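Gray metal bin, worn finish. Repaint or leave it?
Workshop & Storage > Bins, racks and shelving

hestside_rob
Posted 25/12/2018

Quiet day so I finally got to looking at the big gray bin we keep the blocks in. It came from Vorkholm with the rest of the shop furniture. Open top, sloping sides, metal throughout. The sides still look fine to me. The bottom is scuffed all over, and there is a band under the back wall where the gray has given way to white. I want to know if I should strip it and repaint, put a liner in, or leave it alone until June when the shop closes for 2 weeks.

The blocks are painted too and I don't want gray rubbing off on them. 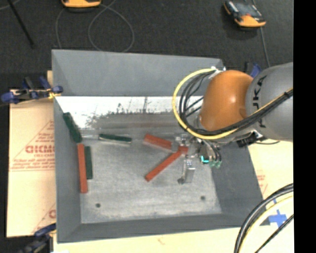 Reply 1
rharasym

The white strip is the part I would look at first. The lower edge of it is ragged and there are dark specks along it. On painted metal that can be paint lifting or it can be dirt caught in the edge. Run a fingernail along it. If it flakes, a liner over the top will only hide it.

The streaks on the rest of the floor look like ordinary scuffing. I wouldn't strip a bin for that.

Roksolana Harasym

Reply 2
Honorato

Leave it. It's a bin. Things get dropped in bins.

Reply 3
hestside_rob

I did the fingernail thing. Nothing came up along the back. There is one thin dark scratch near the middle of the white part and I can feel that one, but it isn't deep.

Honorato, I would agree if it was scrap going in there. The red and green blocks get handed out to customers as samples and they come back to me if they're marked.

Reply 4
valdemar_th

What about the two holes at the near side of the floor? If those are drain holes, don't cover them. If they are bolt holes you could use them to hold a liner down. Mine has the same sort of holes and I put a rubber sheet in with a washer on each. It has been in for 6 years.

Reply 5
Honorato

Rubber on a painted floor traps grit underneath and wears the paint faster. I pulled one out of a bin at my last job and the floor was worse than this one.

Reply 6
valdemar_th

Then lift it and sweep under it. I do mine when I do the racks. There was no extra wear when I last had it up.

Valdemar Þórarinsdóttir

Reply 7
rharasym

I'm with Valdemar on the liner but I'd go thinner than rubber. Felt is kinder to painted blocks, as long as the bin stays dry. Sturonum sell it by the roll, 22 dollars when I last bought any.

One more thing. The long blocks end up lying against the left wall, at the foot of the slope. If you get marks on the samples I would check the long edges of those before blaming the floor. Red and dark green paint rubbing together will mark sooner than either of them against gray.

Reply 8
hestside_rob

Fair point. I went through the returns box and there are 8 marked ones. Most of the marks are green on red. Only one has gray on it and it could be from the cart.

Reply 9
Honorato

So the bin is fine.

Reply 10
hestside_rob

The bin is mostly fine. I'll get felt for the floor and cut it short of the holes until I find out what they are for. No repainting before June. If anyone has a way of keeping two colors apart in a bin without welding a divider in, I'd like to hear it.

Reply 11
valdemar_th

Two smaller bins.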